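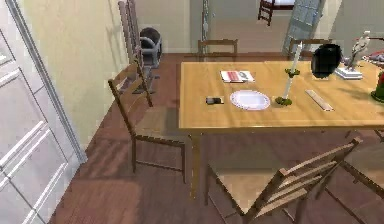 How Does a Curtain Get Its Pattern?

Go and find a curtain. Any curtain will do, or a cushion if your windows have blinds, or the cover on your granny's favourite chair. Now put your nose quite close to it (you might want to check that it isn't dusty first) and have a good look. Can you see tiny threads, some going up and down and some going from side to side? If you can, you are looking at weaving, and people have been doing it for thousands and thousands of years.

But what about the pattern? Perhaps there are leaves on it, or stripes, or birds sitting on branches. How did the birds get there? There are two main ways, and you can often tell which one you've got by turning the cloth over.

The turning over trick

If the front is bright and cheerful and the back is much paler, almost as though the colours had faded away, the pattern was probably printed. That means somebody wove a plain piece of cloth first and put the colours on top afterwards, a bit like you doing a potato print on paper.

If the back has the same pattern as the front, but with the colours swapped round, or if it has lots of loose threads running across it, the pattern was probably woven in. Nobody painted those birds at all. They are made of the threads themselves!

Let's start with weaving, as it comes first.

Over and under

To weave, you need two sets of threads. The ones that are stretched out tightly, from one end of the loom to the other, are called the warp. The ones that go across, over and under and over and under, are called the weft. (I used to muddle these up all the time when I was small, until my aunt told me that the weft goes from weft to right. It is a terrible joke, but I have never forgotten it.)

The loom is the frame or machine that holds the warp nice and tight. If the threads were floppy you would get into an awful tangle, and anyone who has ever tried to untangle a ball of wool after a kitten has been at it will know how that feels.

If you make the warp blue and the weft blue, you get blue cloth. If you make the warp blue and the weft yellow, something rather lovely happens. From far away your eyes mix the two together and the cloth looks a sort of soft green, but close up you can still see the little dots of blue and yellow.

Now for the birds. Suppose that in one place you let the yellow thread float over four blue threads before it dives back under. You'll see a small yellow dash there. Do it again in the next row, and the next, and the dashes join up into a yellow shape. If you plan it carefully, the shape can be a leaf, or a star, or a bird's wing. The fancy machine that does this is called a jacquard loom, and it can lift each warp thread by itself, exactly when it is needed. The old ones were told what to do by long chains of cards with holes punched in them. Most new ones are run by a computer.

Our visit to the mill

One Friday in July I went to see a weaving mill called Mikuš, in a town called Nukholm, where they make cloth for curtains and chairs. The first thing I noticed was the noise! Everybody wears ear protectors, and when people want to talk to each other they wave their arms and point, or else walk out into the corridor.

Oľga Polák designs the patterns there. She begins with a pencil and ordinary paper, and the one she was working on had pears in it, lots of fat little pears with their leaves on. She had drawn 126 pears before she found one she liked. I asked whether she minded throwing the rest away, and she told me she never throws them away, she keeps them in a drawer, and sometimes an old pear comes in useful years later.

When the drawing is finished, she has to turn it into squares, a bit like a cross-stitch chart, so that the loom knows which threads to lift. The pear cloth is called Pamus, and a full set of its colour cards (the little samples that shops keep for people to look at) was hanging on a hook by her desk. I liked the mustard one best.

And what about printing?

In the old days, printers carved a picture into a block of wood, pressed it into the colour and stamped it on to the cloth, over and over again, being very careful to line up the edges. Some people still print that way, and it is slow work. A long piece of cloth might need 380 stamps, and you wouldn't want to sneeze on the last one!

Many factories use rollers or screens now. A screen is a very fine net with part of it blocked up, so that the colour can only get through where the pattern is meant to be. You need a different screen for each colour - so a pattern with red, green, brown and gold in it needs four of them.

Try it yourself

You will need a piece of stiff card, some wool in two colours, scissors and a grown-up to help with the cutting.

Cut small notches along the top and bottom of the card. Wind the first colour up and down through the notches until the card looks like a harp. That is your warp. Tie on the second colour and take it over and under, all the way across, then come back the other way, going under wherever you went over before. Push each row down with a fork. Try not to pull too hard at the sides, or your weaving will get a waist like a wasp's.

Once you have done a few rows, try going over two threads instead of one and see what sort of pattern you get.

Words to remember

Warp: the threads stretched tight on the loom.
Weft: the threads that go across.
Loom: the frame or machine used for weaving.
Jacquard: a kind of loom that can lift each warp thread separately, or the patterned cloth made on it.
Screen: a fine net used for printing colour on to cloth.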